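Evening Cleaner, Part Time
Plekero Building Services

We need a cleaner for shared offices and workrooms in Flemel. The job is 6 hours a week and starts in September. Shifts begin at 5:30 p.m.

You will vacuum, empty trash, wipe tables and clean tiled surfaces and restrooms. Items left on work tables stay where they are.

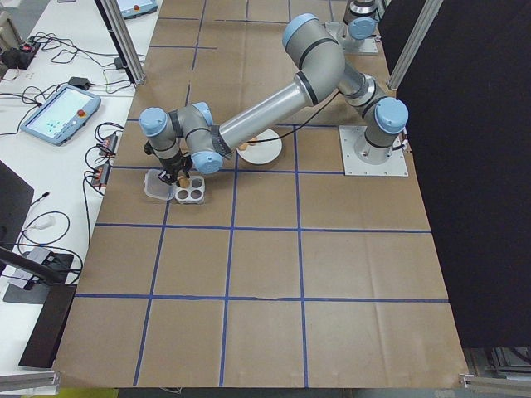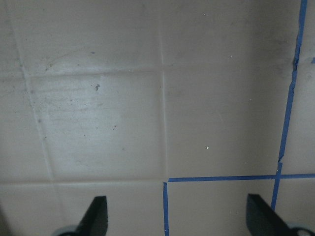 Work table with taped grid (first photo); tiled surface, close up (second).

Some cleaning experience is preferred. You must be able to lift a full mop bucket and lock up on your own. Supplies and keys are provided. Parking is behind the Toom Street entrance.

Apply at the Plekero front desk or by mail. Quote job number 755.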